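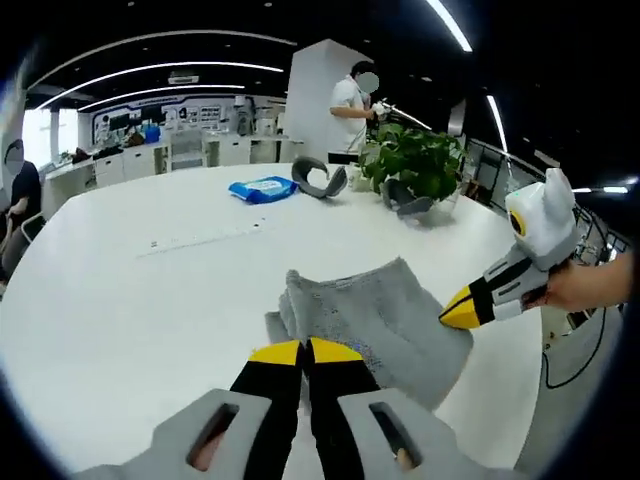

A gray towel, folded into a rough stack on a big white table.

Do You Really Need a Towel Folding Method?

I have read more than 30 articles on how to fold a towel, and most of them make the same promise. Fold it in thirds, roll it, stand it on end, and your linen closet will never look messy again. I don't buy it. My closet looks messy when there are too many towels in it, whatever shape they're in.

Still, a few things did hold up when I tried them at home.

Use a table. A bed is too soft and the corners slide around. Clear a space a bit bigger than the towel when it's open, and push the plants, cups and packets of wipes to the far side.

Fold lengthwise first. Match two corners, smooth toward the fold, then fold across. If a flap hangs out at one side, open the last fold and pull that layer in. Patting it down does nothing – I've tried.

Measure the shelf before you choose a fold. Thirds are supposed to be the "hotel" way. On my shelves they stick out over the front, and the door won't shut. Halves and halves again fit fine.

Rolling? Good for a basket or a suitcase. On a flat shelf the rolls come down when you pull one out, and thick ones take up more room than you'd think.

Skip the folding board. I bought the Jondora one and used it for 10 days. It works on T-shirts. Bath towels were too thick for the hinges, and I was faster by hand.

Make sure it's dry. Feel inside the hem, where it stays damp longest. A neat stack of damp towels smells just as bad as a pile of them.

A reader, Trygve Nordin, wrote in to say that folded edges should always face the front of the shelf. It does look better, and it's easier to grab just one. I'll give him that.

As for fabric softener, I left it out all December and the towels were no rougher than before. Yours may be different if you have hard water.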